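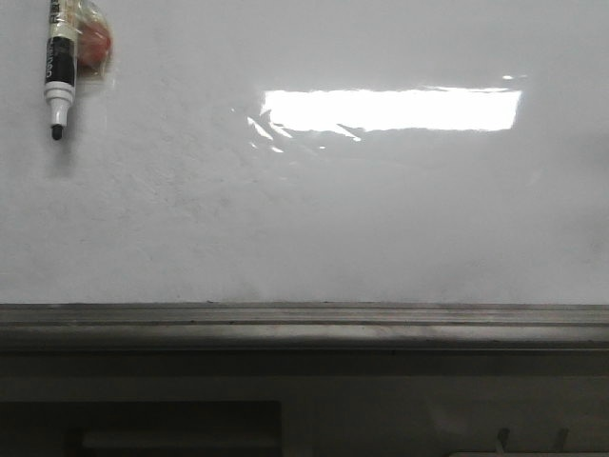
Zanele Xaba wants to know if the prices include the bundled charger. They don't, handset only, see price_net column.

Trerard handset prices, README

Shelf prices for 163 phone models, collected in 25 stores in December. Two csv files, models.csv and prices.csv, join on model_id. Old Fiadzo export is gone, dont ask for it.

Columns: model_id, store_id, price_net, storage_gb, color, in_stock. Blank in_stock means the store wouldn't say.

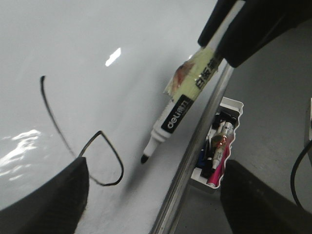

Refurbished units are left out, also anything sold only on contract. Dual SIM versions get their own row. If a store had two tags on the same phone I took the lower one. Trade-in offers not recorded, too messy.

Known problems: storage_gb wrong for a few Vernonard imports. Color names are whatever the tag said, so expect "grey" and "gray" both. Yuk-lan Yip is fixing teh store ids.

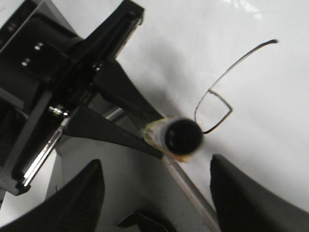
Gripper and chrome guide rail.

License: free to use, credit Trerard. Corrections to Tatsuya Honda.

50 shares 2 comments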